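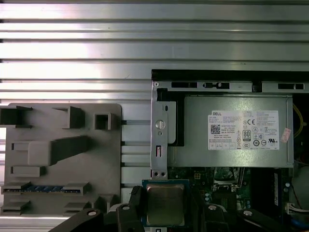 Holtwood Technical College
Applied Electronics, Year 2 Project Report
A parts holder for removing and refitting desktop computer components
Submitted 2 Dec 2022

1. Aim

The Zunton repair bench at Holtwood receives desktop computers for testing before they are passed on or broken up for spares. Parts taken out during this work have been placed on an antistatic mat, and the records from the previous year list bent contacts and mixed-up memory modules as the two most common faults introduced at the bench. The aim of this project was to fix a holder close to the open computer so that each part has one place to go when it leaves the board. The working name of the holder is Pap, and it is called that in the drawings.

2. Layout of the bench

The backing for the bench is a ribbed aluminium panel with long grooves between the ribs. The holder is mounted against this panel and the computer stands to the right of it with its side cover removed. A gap is left between the two so that the ribs stay visible and the holder can be shifted without moving the computer. An earlier layout had the holder further away and was dropped after the first week, as the distance added time to every transfer.

The holder is a flat grey plate with raised features in the same grey. The lower part carries a long slot for a memory module. The other features were carried over from an older holder drawn for the Zillden test boards and are of mixed use. They were kept to save redrawing the plate.

3. Parts handled

Two parts were chosen for the trials: the processor and one memory module. Both are small and both are easily damaged at the contacts. They also need different kinds of support. The processor is held by its outline in a square pocket and must not rest on any loose grit. The module is held on its long edge and must not lean.

The cooler was taken off and set aside before each trial and does not form part of the timing. Fan and power leads were moved clear of the socket where they crossed it.
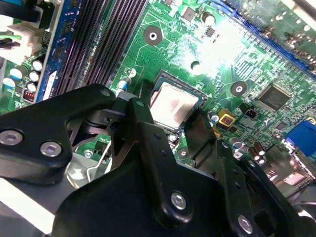
Should old thermal paste be wiped off before the processor goes into the holder?

It should be wiped off first, using a lint-free cloth and a little isopropyl alcohol. Paste left on the metal spreads to the pocket walls and from there to the contacts of the next processor stored in it. Fresh paste is put on only when the cooler is about to be refitted.

4. Dimensions

The memory slot has a clear length of 139 mm between its end clips. The module is slightly shorter, and the difference allows it to be placed without scraping the clips. A first version with a tighter slot held the module firmly but needed too much force to release it, and the plate flexed.

The processor pocket is 4 mm deep. This leaves enough of the edge standing proud to be gripped on two opposite sides. A deeper pocket was tried and rejected for the opposite reason: the processor sat securely but could only be lifted with a suction pad.

The inside corners of the pocket were relieved with a small file. No change was made to the outer corners of the plate.

5. Trial procedure

Each cycle began with both parts fitted to the board. The memory module was released and moved to its slot, then the socket was opened and the processor moved to its pocket. The parts were then returned in reverse order. The socket was closed and the board was checked with a hand lens. A total of 80 cycles was recorded.

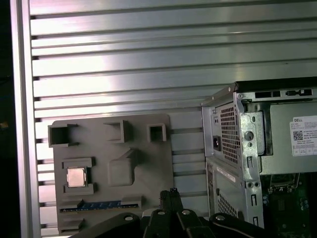

Placement in the holder was marked as correct when the part sat fully home and its direction could be read without touching it. The processor is stored with the heat spreader facing outward, which protects the underside but hides the contacts from inspection. The module lies in the long slot near the bottom of the plate with its small gold-toned contacts in view, so dirt or wear can be noted before refitting. For this reason the module check was moved to the storage step in the later cycles, while the processor check remained at the socket. Stray reflections from the metal panel made some of the printed markings hard to read, and a matt sheet behind the holder would help.

6. Results

The mean time for a full cycle was 228 seconds. The longest single step was seating the processor on its return to the socket. Times for the memory module varied little. No bent contacts were found at the final check, and the parts stayed in their assigned places in every recorded cycle.

Alignment on return was the main source of lost time. The processor must come down level, and a small tilt is easily missed from directly above. Lifting it away and starting again was always quicker than trying to correct it in the socket. 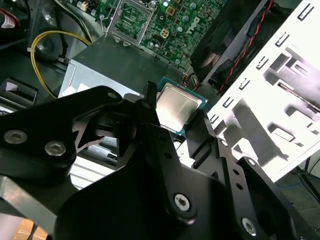
Figure 4. Processor above the board, with the socket empty.

7. Further work

The pocket should carry a raised mark to match the corner mark on the processor. A second memory slot is needed for computers fitted with paired modules. The unused features from the Zillden drawing can be removed when the plate is next revised, and the space given to a shallow tray for screws. Drawings for the present version are held with the Zunton bench records.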